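How to Report a Minor Road Collision and Obtain an Incident Reference

Drivers involved in a collision on roads in the Grirkley district are asked to follow the steps set out on this page. The guidance applies to collisions in which no person has been injured. If anyone is hurt, or if a vehicle is blocking a live lane, call the emergency services first and return to this page later.

Step 1. Stop and make the area safe

Stop as close to the point of impact as is safe and switch on your hazard lights. If the vehicle can be driven, move it to the shoulder or the nearest side road. On the Droltow bypass, use one of the marked refuge areas. Passengers should leave by the doors facing away from traffic and stand at least 50 feet from the vehicle, behind the barrier where there is one.

Step 2. Exchange details

Each driver must provide a name, an address, the vehicle registration and the name of the insurer. If the vehicle belongs to someone else, the owner's details are also required. Do not discuss who was at fault.

Step 3. Record the location

Note the road number, the direction of travel and the nearest junction or marker post. Marker posts on the Moriarty road carry a letter and a number; please write down both. Photographs are helpful, but should be taken only from a place of safety.

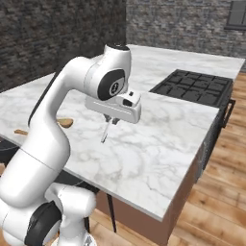
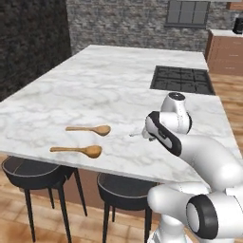

Kitchen with marble countertop, two views.

Step 4. Submit the report

Reports may be made by telephone or on the collision report form, and should reach the Roads Desk within 9 days. The description of events is limited to 2000 characters. Keep to what you saw and heard, in the order in which it took place. The form closes after 15 minutes without activity, and unsaved entries are lost - prepare your description in advance if you can.

Step 5. Keep your reference

A reference beginning with the letters GR is issued when the report is accepted. Quote it in all contact with the Roads Desk and with your insurer. If none arrives by the end of the next working day, check your junk mail folder and then call the desk. Please do not submit a second report for the same collision.

Damage to signs, barriers or walls

Damage to public property must be reported even when no other vehicle was involved. Select "Roadside damage" on the first screen and give the side of the road affected. Fallen signs should be left where they are unless they present an immediate danger to traffic.

Correcting a report

Corrections are accepted in writing only. State the reference, the section to be changed and the new wording. The original entry stays on file, with the correction attached to it. Requests should be addressed to Niamh Horgan, Roads Desk, or, for reports involving commercial vehicles, to Kristaps Avotiņš at the Ferkine office.

Page last reviewed: Thursday, December 10, 2020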